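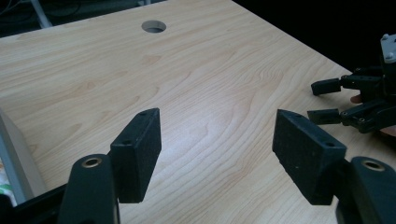 *Light wooden desktop with round cable opening.*

# Worulden desktop, cable opening version

Article 1207. Supplied as a top only, or with the Previne fixed frame.

The Worulden is a rectangular desktop for offices, study rooms and shared workspaces. It is made from solid maple staves, glued edge to edge and sanded on both faces. The cable opening is cut before the finish goes on, so the inner wall of the hole is sealed with the same lacquer as the surface.

Grain and colour differ from top to top. Orders for several desks are picked from one batch where stock allows, but a close match is not guaranteed. Tops ordered later to extend a row will usually look paler than the older ones for the first year or so.

## Dimensions and weights

| Item | Value |
|---|---|
| Depth | 700 mm |
| Widths | 1200, 1400 and 1600 mm |
| Thickness | 25 mm |
| Cable opening | 60 mm diameter, one per top |
| Weight, 1400 mm width | roughly 20 kg |
| Edge | Square, with a 2 mm radius top and bottom |
| Finish | Clear water-based lacquer, satin |

Width and depth are measured at the time of making. Solid wood moves with the air around it, mostly across the grain, and a small change in depth between winter and summer is normal.

## Cable opening

The standard position is on the centre line, towards the rear edge. Left and right positions can be ordered at no extra charge. A second opening is possible on the 1600 mm width only.

The opening takes any 60 mm insert. Cekera inserts are sold separately in black, grey and white, with a brush or a turning lid. They push in from above and need no glue. Check the size of the largest plug before ordering: a moulded mains plug will pass through the bare hole, but may not pass through a turning lid once the insert is fitted.

Do not enlarge the opening on site. Cutting breaks the seal on the inner wall and voids the cover on the top.

## Frames

The underside is drilled for the Previne frame and fitted with threaded steel sleeves. The fixing holes in the frame are slotted to allow for movement. Tighten the bolts by hand, then give each a further quarter turn.

The Kekana sit-stand frame fits the 1400 and 1600 mm widths. It needs the adaptor plate set, which is not in the box. Leave enough slack in every cable for the full lift of the frame before fixing the tray.

Other makes of frame may be used if they support the top on both long sides and do not clamp the wood across its depth.

## Care

- Wipe with a damp cloth and dry along the grain.
- Use mild soap for grease. No bleach, no scouring pads.
- Mop up spills near the opening first.
- Keep hot mugs on a mat.
- Light scratches can be rubbed down and relacquered with repair kit 1207-R.

The satin finish cuts reflections compared with gloss but does not remove them. Where desks stand directly under ceiling lights, plan the layout so that the lights run parallel to the line of sight.

## Delivery

Tops are packed flat with card corners and a foam sheet on each face. Leave the pack closed in the room for two days before fitting. Store flat, off the floor, away from radiators. Report transit damage before fixing the top to a frame.

The 1200 mm width with a left-hand opening is out of stock until July.

Sheet revised 31/03/2022.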